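Stop chasing the big number. We had 302 takes at Memden and threw out over 90, mostly people rushing to hit a quota. Same box, same reach, same lazy angle every time. A model learns that, lazy angle and all.

Slow is fine. Fumbles are fine too, keep them if the person recovers.
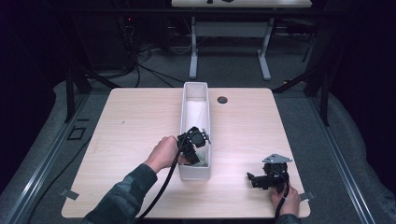
Florian Lebrun wants more hours. I want more variety: move the box, swap hands, change who's holding the grippers. Thats cheaper then another month of the same thing. Give me 30 good ones and I'll argue the rest in December.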